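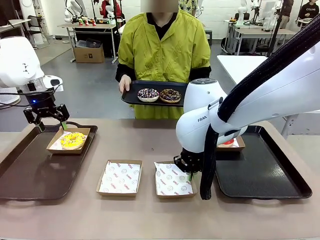

Two grippers and a great many doughnuts: an afternoon with Ro-un Chae

When I first rang Ro-un Chae to ask whether she would talk to me about grippers, she laughed and said she hoped I was coming after lunch, as the lab tends to smell of icing by eleven. She has spent much of the past year comparing robot hands for Dronwood, a small firm that tests equipment for bakeries and canteens, and doughnuts have become her favourite way of finding out what a gripper is really like.

"People send us lovely videos of their gripper lifting a steel block," she told me, once we had settled down with a pot of tea. "And I'm pleased for them, I am! But a steel block doesn't mind being squeezed. A glazed doughnut minds very much, and so does the paper tray it sits in. Those little trays are worse than the doughnuts, if you ask me. Pinch the rim a touch too hard and it folds, and then everything on it slides to one corner."

The rig has two white arms facing a long table, each with a black two-finger gripper. Ro-un puts the food out on big brown serving trays and leaves empty paper trays near the front edge, so that both arms have somewhere to work. The fingertips are the part she most wanted to talk about. They are green, fairly soft, and she has strong feelings about them.

"We began with the Flondberg tips, which were hard and beautifully made, and I did want them to win," she said. "They were so precise. The trouble was that precise is no help when the edge of the tray has moved a little since the last go. The green ones are from Frei and they give a bit when they touch something, so a small mistake stays a small mistake. I've come round to them completely."

How completely? She went to find her notebook, which took a while (it was under a box of napkins), and read me the numbers. Over 743 tray lifts with the soft tips, 15 ended with a crumpled rim. The hard tips were stopped early, at 203 lifts, after what she described as "a run of bad Tuesdays" and a good deal of sweeping up.

I asked whether she had tried suction instead, which seems to come up whenever I speak to anyone about food. She had, on a borrowed cup, and she was kind about it. It coped with a flat lid and did badly with anything that had a hole in the middle or sprinkles on top. "You can picture it," she said. "Sprinkles everywhere, and some of them up the hose."

The controller has been a longer story. Dronwood used to run each arm from its own program, and the two would politely wait for each other for ages. Since moving over to Flullent, which plans for both arms together, Ro-un can have one gripper steadying a tray while the other gets on with something nearby. She does grumble about the cables, though. The thick sleeve on the right arm hangs low near the table when the elbow comes down, and she has retied it more times than she cares to remember.

"I'd tell anyone starting out to look at the cables before they look at the fingers," she said. "You can change a fingertip in a minute. A cable that drags across the icing will ruin your whole morning, and you'll blame the gripper for it – I certainly did."

She is also a firm believer in having a person at the table during trials, bringing things over, swapping flavours and generally getting a little in the way, as people do in a real shop. A gripper that only behaves when everyone stands back is, in her view, one that hasn't been tested yet.

The next round starts in May, with narrower fingers and a new batch of paper trays that she suspects are thinner than the old ones. She is aiming for 4,000 lifts this time, shared between the two arms, and would like to add éclairs if the budget will stretch to them. I asked who eats the leftovers. Ro-un poured me another cup and said that they go in the bin, every one, and that it still upsets her.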